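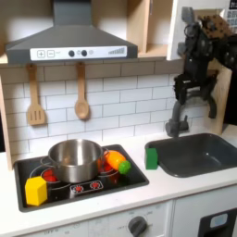 Jendton, 11/09/2021

Trever pick server: segments merge, then the pregrasp goes somewhere silly

Opened by: Azra Đorđević
Assigned to: Senthil Reddy
Component: perception, segmentation node (maybe also planner, see further down)
Status: fixed on my branch, review wanted

Hi Senthil, sorry for the long one, but I've been poking at this all morning and I'd like to get it out of my head and into the ticket.

Short version: on the toy kitchen, the segmentation node keeps handing the planner the pot and the carrot as one object. With the carrot lying right up against the pot's handle, I can sort of forgive it! The cluster tolerance was set for blocks on a bare table, and a thin steel handle gives you junk depth anyway. So the merged blob gets a bounding box that is way too big, its centroid ends up over the burner, and every grasp candidate gets thrown out as too wide for the gripper. The log says this over and over:

WARN segment_node: cluster extent exceeds max_grasp_width, candidates rejected
WARN pick_server: no valid grasp for label carrot, retrying
ERROR pick_server: retry limit reached, label carrot

Fine, that part at least is loud about failing. I turned on color in the clustering (the use_color flag Stojan added in March, still off by default, can we talk about that?) and the carrot came out as its own segment right away. The orange against the black stovetop is about as easy as it gets. The red burner graphics did get picked up as tiny clusters of their own, so I raised min_points to 1000 and they went away. The yellow hexagonal block and the green cube were never a problem with either setting.

Things I tried that did nothing, so you don't have to:
Restarting the depth driver.
Redoing the hand-eye calibration with Selma's script. Same numbers as before, so I put the old file back.
Lowering the voxel size. Slower, same merge.
Running the Drokska config straight from main, with none of my local edits.

Update, after lunch

So I thought I was done, and then the second problem showed up, which I think was hiding behind the first one all along. With the carrot segmented properly the planner accepts the goal, plans happily, no warnings, and sends the arm off toward the sink. I asked for carrot. I reran it with the planner in verbose mode and the goal pose in the log was nowhere near the carrot segment. I had the joint state and the camera messages recording the whole time, and the bag is on the Radulović share under my name if you want to replay it. 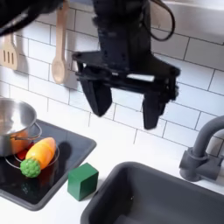 The label-to-pose lookup in pick_server is what I blame now. It takes the label from the newest detection message but reads the pose array from whatever message was cached when the goal came in, and it matches the two by index. When the clusters get re-sorted between those messages, index zero is suddenly a different thing, and with color on they get re-sorted a lot. In the run I was stepping through, the carrot was over on the burner ring and the fingers were wide open above the counter between the green cube and the faucet, so at first I figured it had grabbed the cube's pose plus some offset. I spent way too long looking for that offset! Then I printed both arrays next to each other and the pose it used belonged to a junk cluster on the faucet, from a cached message nearly 80 ms older than the labels. The planner did exactly what it was told, poor thing.

What I changed:
pick_server now copies the labels and poses out of the same message under one lock.
Lookup goes by track id. Index matching is gone.
If the message is older than 30 ms when the goal arrives, it waits for the next one and logs that at INFO.
use_color is on in the kitchen config only. I left the table config alone.

I replayed the bag against the branch and the goal pose stays on the carrot segment every time. I haven't touched the faucet junk cluster, and I'd really like it gone too, maybe with a static mask for the fixed parts of the kitchen? Todor said he had one half written for the old setup, so I've added him to the ticket. Todor, if you still have it, even the ugly version would help.

Two questions for you, Senthil. Does anything else still read the cached pose array? I found one call in the place server and I'm not sure it's live. And are you okay with the wait on stale messages, or would you want it to fail right away and let the caller decide? I can go either way, I just don't want to break Selma's stacking tests, which call pick in a tight loop.

Branch is pick-lookup-by-id. Leaving this open until you've had a look at the place server.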